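Tenavix Releases New Digital Book on Teaching Interior Drawing, in PDF, EPUB and Web Reader Editions

For immediate release – March

Tenavix, a small publisher of books for design teachers, announces today the release of "The Room on Paper: Teaching Interior Drawing to First-Year Students". The book can be downloaded in PDF and EPUB, and it can also be read in the browser with the Pidex reader. All editions have the same text and the same page numbers, so a teacher and a class can work together even when they use different devices.

The book is made for teachers in design schools, in evening courses and in the last years of high school. It has 11 chapters. The first ones treat simple subjects: how to measure a room, how to choose a scale, how to draw a wall with a door in it. The later chapters go to light, furniture and materials, and the last chapter is about how to speak with a student when the drawing is not good and the deadline is near.

Every chapter has the same order. First there is a short text for the teacher, after it comes a lesson plan, and at the end there are tasks which can be printed. Five of the chapters have also a longer project for work in groups. The projects were tried in classes at the Salameh School of Interior Design during one full school year, and many tasks were written again after this trial. The chapter on stairs was changed the most. In its first form the students needed two lessons only to understand the question, and the teachers said this very clearly.

"We wanted a book that a teacher can open in the morning and use in the same afternoon," says the editorial office of Tenavix. "There are many beautiful books about interiors. There are fewer books about how to teach somebody to draw them, and it is this work that our readers ask us for."

The digital edition comes with 1182 drawings, plans and sheets in a separate archive. They are sorted by chapter and by level of difficulty. Teachers may print them for their own classes without asking for permission, but they may not sell them or put them on a public website. The drawings are in black and white, with thin lines, and they stay clear also on an old school printer.

A glossary closes the book. It explains the words of the trade in everyday English, because many students in design courses today have another first language. In the Pidex reader the glossary opens beside the page when the reader touches a word. In the PDF edition the same words are linked to the last pages.

Readers who bought the earlier Tenavix book on perspective will find some of the same methods here – the chapter on vanishing points is shorter for this reason – but the new title can be read alone. No special software is needed for the tasks. Pencil, ruler and paper are enough for most of them, and where a computer is useful the book says so at the top of the sheet.

A teacher guide for schools which want to use the book for a complete course is in preparation with Nomik, the learning materials service. It will contain a calendar for the school year, a table for grading and up to five model lessons. The guide will be free for schools that have a license for the book.

Computer-rendered views
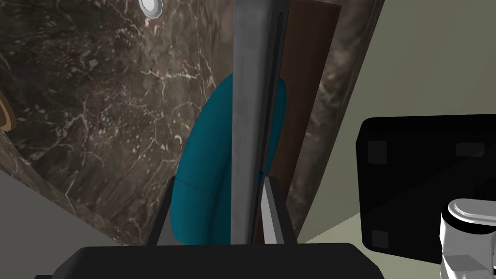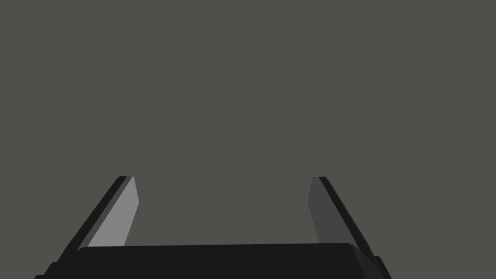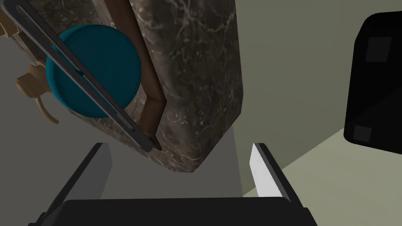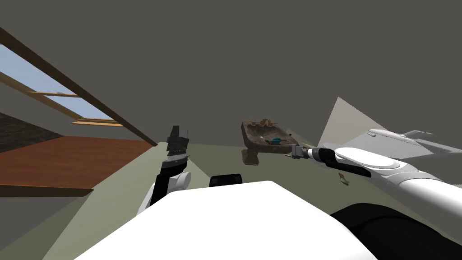 Formats and Licenses

The book is sold as a single copy or as a school license. The single copy includes the PDF and EPUB files and access to the Pidex reader. The school license includes the same files for all teachers and students of one school, together with the archive of drawings. Schools that bought a single copy can change to a school license and pay only the difference.

Review copies are available for journalists, librarians and teachers of design subjects. Please write to the Tenavix press office and say which format you prefer.

About Tenavix

Tenavix publishes digital books and teaching materials for art and design education. Its list includes titles on perspective, color, model making and the history of furniture.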